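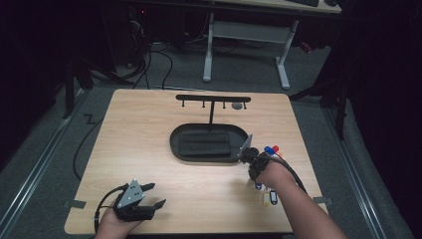

Black peg rack with tray, on the table.

Cut gloves: level D vs. level C for sheet metal deburring

kmichailidis
2023-07-24
We run Setton 4 gloves on the deburring line, EN 388 cut level C. Purchasing wants to move us to the Esora knit, which is level D with a nitrile foam palm. Price per pair is close enough to ignore. Has anyone worked a full shift in them? My concern is dexterity on small brackets. The data sheet lists 13 gauge and nothing on the cuff.

intan_t
Used the Esora since April. Cut resistance is fine. The foam palm loads up with oil and gets slick well before the coating wears out. If your parts come off the press with lubricant on them, look at a sandy nitrile finish.

Tarigan_S
Disagree on the oil. We handle oiled blanks all day and get two weeks out of a pair. Are you washing them? Foam nitrile holds detergent residue if the rinse is short, and then it slips on everything.

intan_t
Washed at 104 F, no softener, per the label. Same result on new pairs out of the bag.

kmichailidis
Ours come off with a light film, not dripping. What sizes are you two wearing? I take a 9 in the Setton and it is tight across the knuckles.

Tarigan_S
10 in both. The Esora runs long in the fingers - try a half dozen pairs before you commit to a carton.

K.Raju
Check which letter you are reading. The number from the older coup test and the letter from the ISO 13997 test are not interchangeable. We had a box marked 4X43D and the supervisor took the first 4 as the cut rating. It is abrasion. The second character is the coup result, and X there means not tested or not applicable.

mawar_s
Adding to that: the letter applies to the palm. The back of the hand on most knit gloves is uncoated, and that is where our injuries were. We logged 119 glove complaints last year and 111 were about the back or the cuff. Went to Cendance with the long cuff. Warmer, but the complaints dropped.

Tarigan_S
Cendance at level D is a 10 gauge liner. He asked about small brackets. You will not pick up an M4 nut in those.

mawar_s
You can with practice. Slower, yes.

kmichailidis
Thanks. I have asked Ong for sample pairs of the Esora in 9 and 10 and the sandy finish version if they stock it. Will run them on both shifts and post the wear results.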